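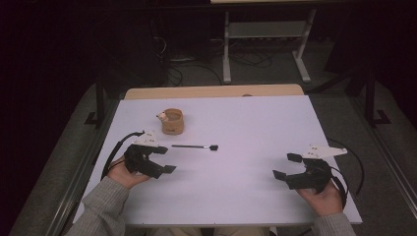 Figure 3. Start of a demonstration in the cup task. The operator holds one gripper in each hand; the stick lies in front of the left jaws and the figurine sits on the rim of the cup.

4.2 Collecting two-handed demonstrations

All demonstrations were recorded with the hand-held pair shown in Figure 3. The jaws have the same geometry as those on our Mensah arms, so a grasp that a person can make with the hand-held pair is, at least on paper, a grasp the arms can make too. Earlier work in our group used teleoperation for the same tasks. It was slower, and operators disliked it enough to start scheduling dentist appointments against it.

Each operator sat at the table and was given a start layout and a one-sentence goal. We did not tell them which hand to use. This was a deliberate choice, and we paid for it later: several operators passed the stick from one gripper to the other for no reason we could recover, and the policy learned to do the same with great conviction. Section 5.3 gives the cost of this habit in seconds.

We recorded 675 demonstrations over 20 sessions, split between the Rultetby and Nitport sites. A demonstration was kept if the goal was reached and neither gripper left the tracked volume for longer than a second. Those that failed the second test were mostly lost to operators scratching their noses. We kept slow demonstrations and clumsy ones. We also kept fumbles, as long as the operator recovered without putting a gripper down. Dean Holroyd, who ran the Nitport sessions, argued for a stricter filter, and the ablation in Table 4 is there at his request. He was right about the stick and wrong about everything else.

4.3 The cup task

The cup task asks for the stick to be placed in a paper cup that has a small animal figurine balanced on its rim. The figurine must still be on the rim at the end. The task is hard for dull reasons. The cup is light, so any contact with the wall moves it. The stick is thin and lies flat, so the jaws have to come down almost to the table surface before they close. And the figurine falls off if anyone so much as looks at the cup with intent.

People solve this in one of two ways. Most steady the cup with the free gripper and lower the stick in with the other. A smaller group skips the steadying and drops the stick in from above, quickly, which works more often than it should. We had expected the policy to average the two strategies and fail at both. It did so for the first 4000 training steps, hovering over the cup with one jaw half committed, and then settled on steadying for the rest of training.

On the arms, the final policy completed 74 percent of trials. The same network trained on our older teleoperated data never learned to steady the cup, although the behavior is present in that data. We suspect the motions there are too hesitant to be read as a single action, but we have not tested this.

Nearly all remaining failures fall into two groups. In the first, the jaws close above the stick and the arm carries nothing to the cup, releases nothing into it, and returns home. The policy has no sense of touch and reports these trials with the same confidence as the good ones. In the second, the steadying gripper arrives a little late and pushes the cup, and the figurine goes over the side. Slowing the approach cured the second group and made the first one worse – we do not have a good account of why.

We tried one change to the start layout. Turning the stick so that it pointed at the operator confused the policy far more than moving the cup did, even though operators found the two changes equally easy. Helmut Ehlers repeated the test on the Cinmont arms with the same outcome. We had hoped he would not. Demonstrations with rotated sticks were added in June, and the results with the larger set are reported separately in Section 5.4, so that the numbers given here remain comparable with the teleoperation baseline.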